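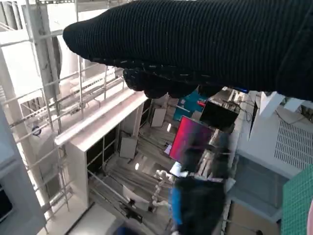 Remedios Dagdag wrote back on my first draft that a dropped bun is only a dropped bun, and that I should spend this section on the arm that kept moving after the drop. She's right, so I've cut most of what I had on grasp quality and will stick with the fault we ended up calling the stale grip.

### 5.1 What went wrong

The task was as plain as we could make it: pick up a bun with the left gripper, put it in the bowl, let go, back off. The right arm carries the gloved hand, and in this task it was supposed to hold still over its side of the mat. We ran 1,000 attempts with the Temetti controller and logged 19 stale grips (I'm only counting the ones where the log and my own notes agree).

In a stale grip, the gripper stops reporting its opening width, but the controller goes on using the last number it got. If that number says "closed on a bun," then as far as the software is concerned there's a bun in there, and it will happily carry nothing at all over to the bowl and let go of it. I first saw it on Jan 23, 2018, and I thought the bun had slipped. I even wiped down the fingers! Then I pulled up the log, and the width was the same to the last digit for the whole move. A real gripper holding a soft thing never gives you that. The reading always wobbles a little.

The empty trips were harmless. What worried me was the opposite case, where the last good reading said "open." The controller then kept asking the gripper to close, got no sign that anything had moved, and raised the force command step by step. On a bun this leaves a dent. I wouldn't want to find out what it does to a ceramic rim, or to somebody's finger while they're straightening the mat, and people do reach in between attempts (me included).

### 5.2 Where the fault came from

I blamed the software for longer than I should have. The controller did behave badly, but the readings were going missing before they ever got to it. The cable on the left arm loops up over the top of the gripper, and when the wrist rolled far enough with the arm reaching across the mat, the loop pulled at its plug. The plug stayed in, so it looked fine every time I checked it by eye. I could bring the fault on by hand, with the arm parked and the motors off, just by leaning the plug sideways while watching the width in the Nininura log viewer.

Buns at the back of the mat were the worst for this, which fits, as they need the longest reach and the most wrist roll. Figure 2 gives the layout. Look at the path of the cable over the gripper more than at the buns.

**Figure 2.** Bun-to-bowl task, with the gripper on the left arm and the gloved hand on the right.

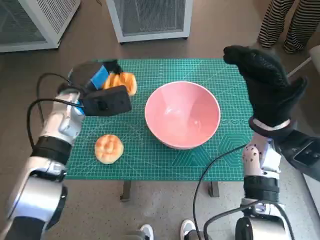
### 5.3 What we changed

We made two changes. The cable now has a clamp on the last arm segment, so the pull lands on the clamp before it gets to the plug. And every width reading now carries a time stamp. If the newest one is too old, the controller holds position, freezes the force command where it is, and waits for a person to clear it.

I first had it open the gripper on a stale reading, and Dagdag talked me out of that: whatever is being held would fall, and we'd be sending a command to a device we'd just decided we couldn't hear from. Holding still isn't perfect either, because a pinched finger stays pinched until someone hits the stop. For now we keep the stop button within reach of whoever is at the table, and reaching in with the motors on is off limits.

I haven't rerun the full set with the clamp fitted. The same check also needs to go on the gloved hand, whose finger readings come in over a separate line with its own timing.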